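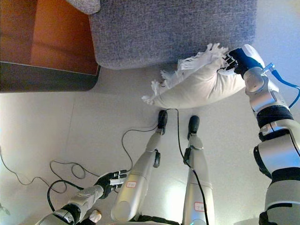 How often should you replace a sofa?

When the seat no longer holds you up, or when the frame creaks and a repair would cost more than the thing is worth. For a decent sofa that can be a very long time, and a furniture store is the last place to ask.

I asked anyway. At the Jivomia showroom off the highway in Wakmont, a pleasant young man told me that a sofa has a life of 7 years. I asked where the number came from. He said it was pretty standard in the industry. I asked which part wears out at seven years, and he pressed his palm into the nearest cushion and said, "Well, the support." Then he showed me a sectional.

I have now heard the seven-year rule from two stores, a mattress ad and my sister-in-law. It has the sound of something a doctor might say. I spent a couple of weeks trying to find whoever said it first and came up with a blog post that cited another blog post, which cited a page that had been taken down.

My own sofa came from my parents' den. It has been reupholstered once and has a dip at the left end where my father watched baseball. By the showroom's math it should have been hauled off several presidents ago.

Dalia Priedītis has been fixing upholstered furniture in Wakmont since before the showroom was built. Her shop is behind a tire place and smells of glue and coffee. When I told her about the rule she laughed, and then she got a little angry.

"Seven years is when the foam goes flat in a cheap one," she said. "So you change the foam. You don't throw out your car when the tires are bald."

She turned over a three-seater on her bench to show me what she meant. The frame was solid, the corners were braced, and the springs had been tied by hand. It had come in because the owner thought it was finished. New seat foam for a sofa like that costs $80 a cushion at her shop, a price she wrote on the back of a receipt so I wouldn't get it wrong. The sectional at Jivomia started well north of that, and the delivery fee alone would have covered a cushion and lunch.

She isn't neutral, of course. She makes her living when people keep their furniture. But she also turned away a job while I was standing there. A man had brought photos of a loveseat whose frame was stapled together out of something not much tougher than a cereal box, and she told him to save his money.

That loveseat is where I start to get suspicious of the whole business. If you build a sofa to last seven years, then sofas last seven years, and the rule comes true. The salesman isn't lying to you. He's telling you about his stock.

Then there are the warranties. I read the one for the Pollia line from top to bottom, all 62 clauses. The frame is covered for life, which sounds wonderful until you learn that "life" means "the expected useful life of the product." I called the number on the back to ask what that was. The woman who answered was kind about it and didn't know. Foam is covered unless it has gone soft through normal use. I'm still trying to think of another way to make foam go soft. 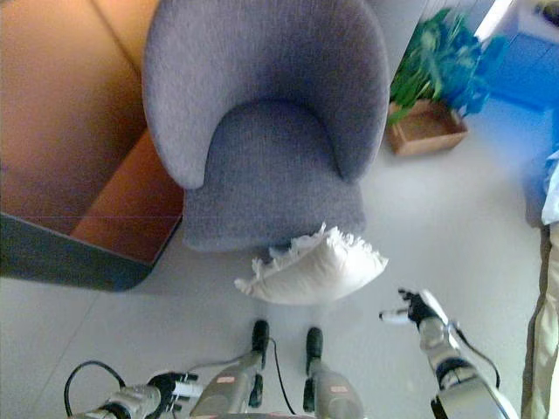

Tub chairs hide most of their frame, so tip one over before you buy.

Fabric protection is worse. A spray treatment gets offered at the register, when you've already agreed to spend the big money and one more charge looks small. Dalia's view is that most fabric sold for sofas today shrugs off a spill if you get to it with a towel, and that no spray will save you if you don't. I can't prove she's right. I did notice that the store's own care card, which comes free, tells you to get to it with a towel.

To be fair to the trade, some of it still does what it says. Vlachopoulos, a small maker two counties over, will sell you a replacement cushion for any model it has ever built, and the person on the phone found my neighbor's chair in a paper file. They don't advertise this much. They also have a waiting list until April, and their sofas cost more than I paid for my first car. I'm not going to pretend that's an answer for everybody.

What I'd do before spending anything is pretty dull. Take the cushions off and look. Lift one front corner of the sofa a few inches and see if the other front leg comes up with it. If it does, the frame is probably stiff enough to keep. Sit down in the worst spot and listen. A squeak may be a loose screw. A crack is another matter.

I had Dalia come look at mine. She sat in my father's spot, bounced twice, and got down on the rug with a flashlight. Two springs had slipped and one needed replacing. The bill for the springs, new foam and pickup both ways was $652, and I did wince. You can buy an entire sofa for that.

I know, because Jivomia has been mailing me coupons for it ever since.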